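The Grovari folding table, five months on

I have wanted a big white table ever since the old one gave up a leg in November. The Grovari is the plainest thing in the catalogue, and I mean that kindly. It has a top, it has legs, and the top is a colour that shows you every crime you have committed on it.

Delivery took nine days, which Grovari calls express. Two people can put it up before the kettle boils. One person can also put it up, but will say things to it that can't be unsaid. The legs lock with a click you have to believe in, as there's no way of seeing whether they've caught.

The surface is the reason to buy it. It has a smooth matt finish, so you don't spend the day squinting at the lights, and there's enough of it that a yellow bowl of something orange and curly, a sheet of paper and several people's elbows needn't have a boundary dispute.

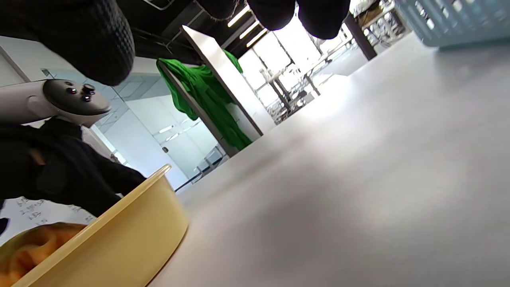
Winik writes that the matt top is lovely until somebody leaves a felt pen open on it, and that hers still says half of "Tuesday" after three rounds with bicarbonate. Mine has been spared felt pen so far, though turmeric left a small sun near one corner which I've decided to like.

So, cleaning. A damp cloth gets most things off, and wringing it properly matters more than what you put on it. Grovari's leaflet recommends its own spray, at a price that made me read the leaflet twice. I use water.

Water is also where I had my doubts. We do the hand washing on it, a round basin at one end and a slotted basket at the other for whatever has been wrung out, and I expected the middle to sag. The leaflet says 40 kilos, spread evenly, as if anyone ever spread a basin evenly.

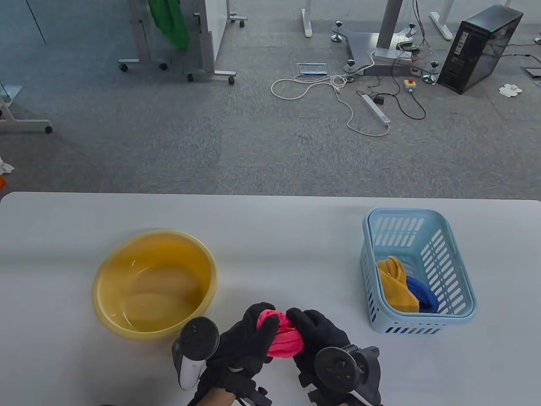
The edges are less good. They're sealed, but one corner of mine has begun to lift, and I now keep drips away from it with a folded tea towel. The feet are the other grumble: on carpet they're fine, on kitchen tiles the whole thing creeps towards the door like a guest who wants to leave. A set of rubber caps from Tukden fixed that, and I resent having paid for them.

It costs 64 pounds, or 50 if you catch the sale. At 50 I'd buy another. At 64 I'd walk round the shop first and then probably buy another.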